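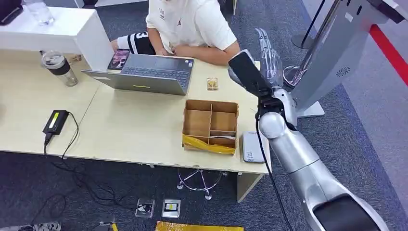

From: Leonie Gerlach
To: workspace list
Date: 2/3/26
Subject: Re: Desk dividers and cables, second floor

Elvira Urrego wrote:

> Two questions before I place the Welau order. First, do we still want the molded trays, or is the cardboard insert good enough? Second, can adapters stay on the desktop? The Bayram desks have no tray underneath and I would like one rule for the whole floor.
>
> Elvira

Elvira,

On the first: cardboard is good enough. A box with one long slot across the back, two square cells in front of it and a thin slot below those covers most of what people keep within reach. Pens and a ruler go in the long slot, chargers and adapters in the cells, cards in the thin one. Run packing tape along the lower front edge, where these boxes wear first. The tape we have is glossy yellow and holds fine on cardboard. Molded trays for all 60 desks would cost 3,000, and I can't justify that for paper clips.

On the second: adapters may stay on the desktop, left side, label up. The weak point is the cable run. A cord that drops over the front edge ends up on the carpet with the others, and chair wheels find it. Please add 20 adhesive clips to the order (Oller, part 367) and we will start with the worst desks. One clip under the front edge, one on the leg, slack tied off above floor level.

Drinks: lidded tumblers on the desk, open glasses on top of the shelf unit. The shelf rises above the desk, so keep glasses back from the edge on the desk side.

Still open - whether the Clistura shelf units get a lip. I have asked for a drawing.

Leonie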